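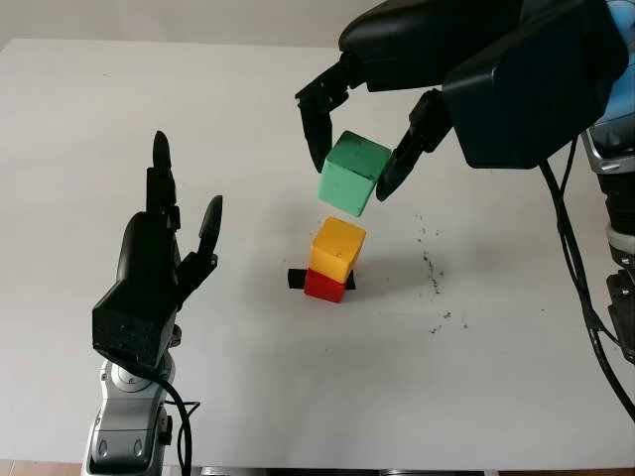 About Grodska

Filed under: Company / Blocks and Refinishing

Grodska makes and refinishes colored cubes for stacking. The range is small and has stayed small on purpose. We sell plain cubes in solid colors, with no letters, numbers or printed faces, to customers who need blocks that sit flat, stay square and can be told apart at a glance. Red, yellow and green account for most of what leaves the shop.

What we make

The standard product is a painted wooden cube, sold under the Puvside name. Blanks are cut oversize, rested for nine weeks, then planed to final size and checked with a square on all six faces. Edges are broken lightly by hand. A sharp edge chips early, and a heavily rounded one reduces the area a block has to stand on. The finish is two coats of matte color, sanded between coats. We don't offer gloss. It slides, and glare makes the colors harder to read under overhead lights.

The usual stacking order on our bench is red at the bottom, then yellow, then green. A strip of black tape on a white tabletop marks where the bottom cube goes, and the rest of the stack is built from that mark. The order has no technical significance, but keeping it the same lets us compare one stack with another.

How blocks wear

Corners and upper edges go first. After that come dark smudges on the faces, then chips in the paint, then scratches that run through the color. Green shows dirt along the edges. Yellow shows small dark specks that are easy to mistake for damage and often wipe off with a damp cloth.
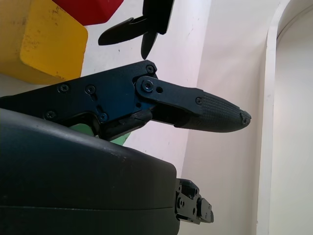 We grade returned blocks on a short scale. Grade A is surface dirt only. Grade B has scuffs or chips that don't affect how the block sits. Grade C has a face or edge that is no longer true, and a Grade C block is either planed down and sold as an odd size or scrapped. Most returns are Grade B and go back to the customer after cleaning, with the paint left alone. A full repaint adds thickness, and a repainted cube mixed in with older ones will not match them.

Refinishing is done in batches. The job book for the current batch stands at 343 blocks, and it closes in August.

Handling advice

Lift a cube by two opposite faces. Lower it until it is level before letting go, because a tilted cube lands on a corner and that is where the paint breaks. Store blocks dry and in a single layer. Don't soak them.
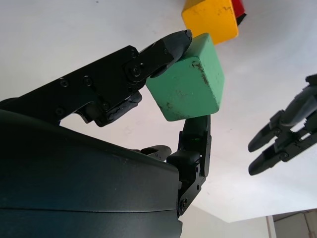

Siobhán Fahy would add that a worn block is still a usable block, and that customers send theirs in too early. "If it stands square, keep stacking it," is her standing answer to refinishing inquiries, and it is printed on the order form.

Orders and returns

Blanks come from the Ó Riain yard. Mixed-color orders are packed by Bodeo and ship with a grading card. Returns should be labeled by color and include the original order number if there is one.

Shares: 6 | Comments: 2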